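Small Scuffs and Smudges on Pale Panels and Tabletops
Last updated: April

Pale surfaces are lovely to live with, and I wouldn't trade mine, but they do keep a record of everything that goes on near them. A chair gets pushed in too hard, somebody leans a bag where they shouldn't, and before long there is a sprinkling of specks and gray rubs that you can only see when the light comes in from the side. My neighbor Itzel Solís swears she never noticed hers until she sat down on the floor one Saturday to look for an earring, and then of course she couldn't stop noticing.

So that is how I like to begin – get down low, or off to one side, and look along the surface instead of straight at it. Tiny dark specks on a big plain stretch of pale gray-green are easy to miss from standing height. Take your time over it, and have a soft dry cloth in your hand, as plenty of specks are only dust and will come away with one light pass. 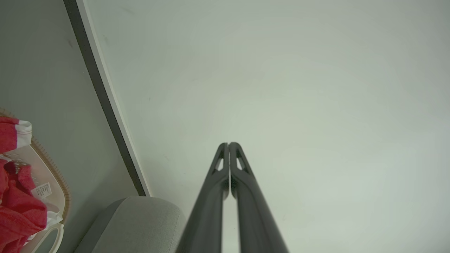
Can I use a melamine sponge on a painted surface?
On a hard gloss paint you usually can, with very little pressure, but on a flat or matte finish it tends to leave a shiny patch, so try plain water with a drop of dish soap first and test it somewhere low down.

Start with the mildest thing

Mix a small squirt of dish soap into a bowl of lukewarm water, wring your cloth out until it hardly drips, and wipe in long easy strokes. Go over it again with clean water and dry it with a towel. I know it sounds like a lot of fuss for a smudge, but soap left behind goes tacky and collects more dirt, and then you are back where you started!

For a rubbed-on gray mark that won't budge, a white pencil eraser is a wonderful thing (not the pink kind, please, I learned that one the hard way). Baking soda on a damp fingertip is my next stop, and I go gently with it on anything that has a sheen.

Don't forget the edges and the underside

Light-colored lips and edge strips catch grime where they meet a darker band, and a cloth just skates over it. A soft old toothbrush, barely damp, run along the join does a much nicer job. Keep the water stingy here – a wet edge can swell or lift. While you are down there, wipe around any metal brackets and dry them well, and if there's a screw, give it a quick check with a screwdriver.

Upholstery close by deserves a towel draped over it before you begin, especially a beige one, which will show every splash of gray water. 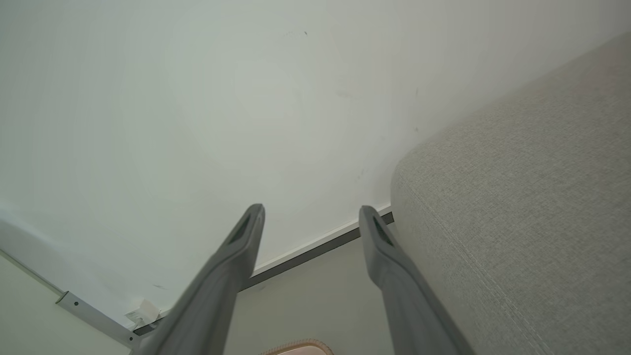

When a mark won't come out

Some scuffs have gone through the finish, and no amount of rubbing will help. A dab of matching touch-up paint on a cotton swab, left overnight and dabbed once more, hides most of them well enough for me.

7 comments | 258 shares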